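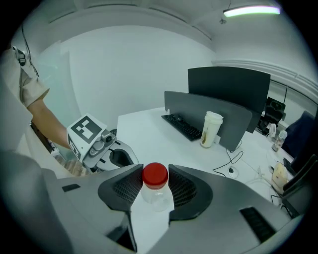
Clear bottle with red screw cap, white desktop behind.

Mevel Building Users' Forum
Facilities and Services > Drinking water
Topic: Withdrawal of bottled water from the second floor

Posted by Facilities_Radonjic
Colleagues are advised that the supply of bottled drinking water to the second floor will cease at the end of November. From that point, drinking water will be provided by the mains-fed dispenser in the kitchen and by a further dispenser to be fitted beside the post room. The present contract with Dritska costs the building 1,790 a year, excluding the collection of empties. Staff who wish to comment are asked to do so in this thread before the order is placed.
Radka Radonjić, Facilities

Posted by B.Jakubowski
I wish to register an objection. The mains water on our side of the building has had a marked taste of chlorine for as long as I have worked here, and the matter was raised when the kitchen was refitted. No test result was ever circulated. I should be grateful to know whether one exists, and whether the new dispensers will be filtered.
Bogumił Jakubowski

Posted by l_tan
I support the proposal. Most of the bottles I see in the recycling have been put in with water still in them, and some with the cap on, which the contractor has twice asked us not to do. A refillable bottle kept at one's desk is a small thing to ask.

Mr Jakubowski's point about the taste is fair, although I find that it goes if the water is left in a jug overnight in the fridge.
Lingyun Tan, Accounts

Posted by B.Jakubowski
With respect to Ms Tan, a jug in the fridge is not a service. There is one fridge for 62 people and it is full by ten in the morning.

Posted by Facilities_Radonjic
In reply to the above:
The water was tested in the spring. The result was within the permitted limits for chlorine and for lead. I accept that it should have been circulated and I have now asked for it to be placed in the shared folder under Building, Water.
Both dispensers will be filtered. The filter is changed by the supplier, Falcão, under the rental agreement.
The fridge is a separate matter and has its own thread.

Posted by paloma.hutchins
May I ask about meeting rooms? We receive visitors most afternoons and at present a bottle is put out at each place. I do not think it would be proper to send a visitor down the corridor with a paper cup. The rooms along the glass partition are the furthest from the kitchen, and it is those rooms that are booked for outside parties.
Paloma Hutchins, Front Office 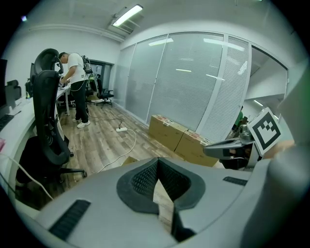
Second floor: glass partition and white blinds.

Posted by igor_sz
Ms Hutchins has a point. At our Claltska office we use glass carafes, filled by whoever has booked the room and returned to the kitchen afterwards. It works well enough when people return them. There was a period in which they did not, and two were found behind a radiator. I would suggest that the duty be written into the booking form.
Igor Szczepańska

Posted by B.Jakubowski
I have used the Claltska office. The carafes were cloudy.

Posted by igor_sz
They were put through the dishwasher on the wrong programme. This has been corrected.

Posted by l_tan
Could the carafes have lids? I would not care to drink from one that had stood open on a table since the morning meeting. I would also ask that the post room dispenser be placed on the left of the door. On the right it would block the pigeonholes for Accounts and Payroll, and the trolley would not get past.

Posted by Facilities_Radonjic
Thank you for these comments. The position is now as follows.
Carafes with lids will be bought for the meeting rooms – 30 glasses will be ordered at the same time, the present stock being badly chipped.
The booking form will be amended as Mr Szczepańska suggests.
The dispenser will go on the left of the post room door, provided the plumber can reach the supply from that side.
Remaining bottles will be used up in the meeting rooms first. Please do not take them home.

Posted by B.Jakubowski
I have read the test result. The sample was taken from the ground floor tap. My objection was to the water on the second floor, where the pipework is older, and I ask that it stand until a sample has been drawn there.

Posted by paloma.hutchins
I would support a second test. In the meantime, who should be told if a dispenser runs slowly? The one in the kitchen takes a very long time to fill a carafe.

Posted by Facilities_Radonjic
Please use the fault form and choose Water, then Other. A second sample has been requested and I will post the date when I have it.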